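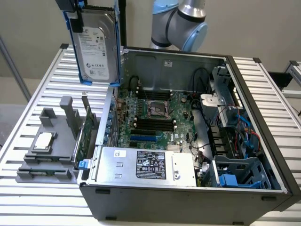

June, 9:55 pm
Posted by Ní Bhriain to the Coltum supporters' list

> Does anyone know if the Kerkau game is still a 2 o'clock kickoff? And
> is it worth the drive for someone who hasn't been to an away match
> in years? Last I heard we couldn't hold a lead to save our lives.

Yes, still 2 o'clock, and yes, come!! You picked a great time to ask. We beat Clurketti by 9 last weekend and the second half was the best rugby I've seen from this team in ages. The forwards were quick to the play-the-ball, the kicking game finally had some length on it, and when Clurketti got a penalty right on our line with the clock running down, we held them out for three full sets. I had no voice left at the end of it.

Kerkau are a big side and they'll come straight up the middle for the first twenty minutes (they always do), so it may look ugly early on. Their edge defense is slow to slide, though, and our left side has been scoring for fun. If we get the ball out there before halftime I like our chances a lot.

The gate was 204 for the Clurketti game, which is a really nice crowd for us, and a good number of them are making the trip. The bus has 55 seats and there were still a few open when I checked this afternoon. It leaves from the clubhouse lot at ten. If you'd prefer to drive, park on the grass behind the far posts and walk around, the front lot fills up with the junior teams.

Bring a chair and a hat, there's no shade on the visitors' side. See you there, I'll be the loud one by the 20!

Coltum supporters' list | Contact the list owner | Back to top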